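Home Topics Games Make It Grown-Ups

Stunville Kids > Around the House > Racks and Stands

Why Doesn't a Rack Fall Over?

Look around your home and you will find things that hang. Coats hang in the hall. Mugs may hang in the kitchen. If there is no wall or hook nearby, people use a rack that stands up by itself.

Most small racks have the same main parts. The base sits flat on the table. A post goes straight up from the base. A bar goes across the top, and pegs on the bar give you places to hang things.
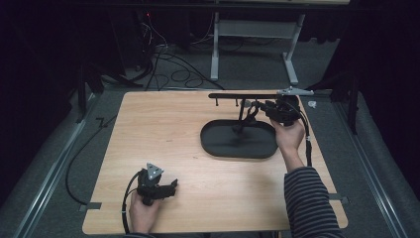 A black rack with an oval base. Three short pegs hang down from the long bar.

The base has a big job. Everything on a rack pulls down toward the ground, and that pull is called gravity. If you hang something heavy at the far end of a bar, it tries to tip the whole rack over to that side. A wide base makes tipping harder — the rack would have to roll up over the edge of its base before it could fall.

Weight matters too. A heavy base keeps a rack steadier than a light one of the same size.

Try It

You need a ruler, some modeling clay, a pencil and 2 paper clips.

Press a small lump of clay onto the table and stand the pencil in it. Use more clay to fix the ruler across the top. Now hang both clips on one end. Does your rack lean?

Move one clip to the other end and look again. Then press the bottom lump out wider — flat like a pancake — and hang both clips on one end once more.

Word to know: balance. Something is in balance when the pulls on each side are even and it stays still.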